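Sorting out the junk cable drawer

Did this in my Lumville apartment last May, finally writing it up. Takes an evening. Less if you're ruthless.

What you need: a table, a trash bag, masking tape, pen, a shoebox or two. Twist ties if you have them.

Step 1. Dump everything
All of it. Kitchen drawer too, and the bag in the closet. Batteries and dead remotes go in a separate pile — deal with those later.

Step 2. Pull the knots apart
Don't yank. Find a loose end, open the loops up wide with your fingers and work back from there. Thin white ones are the worst for this.

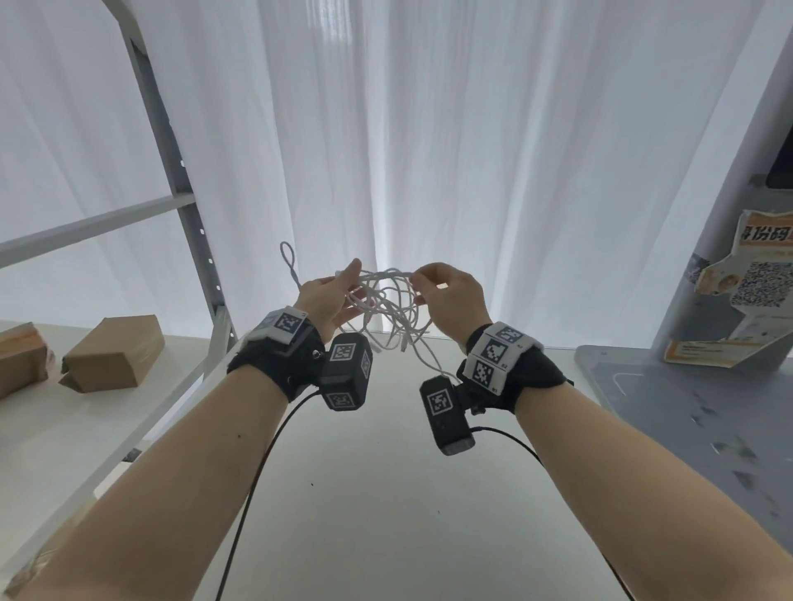 Step 3. Test before you keep
Plug each one in. Wiggle the ends. Cuts out when you wiggle? Bin pile. Frayed near the plug, same thing, dont tape it up. Printer cables for a printer you gave away — bin pile.

Step 4. Coil
Loops go in one hand, other hand feeds the cable. Let it turn the way it wants, don't wrap it tight round your elbow. Tie in one spot. 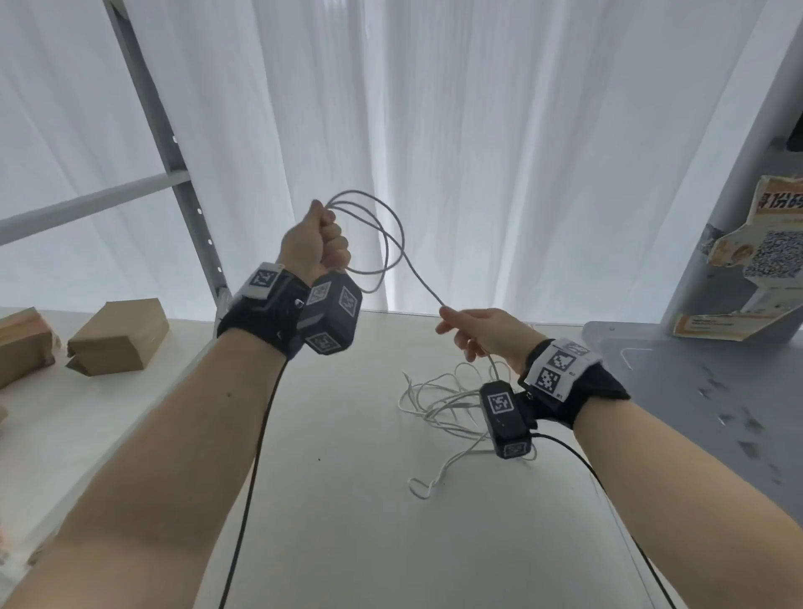

Coiling a thin white cable, loops in the left hand.

Step 5. Label
Tape flag near the plug. Write what it's FOR, not what it is. "Camera" beats "mini usb".

Step 6. Box it
One box for stuff you use, one for spares. Spares go up high. Two spares of any kind is plenty, I had 10 phone chargers and used one.

Old cables: don't put them in the regualr trash, most towns have an electronics drop-off. Jhun Layug asked about selling them — not worth the postage.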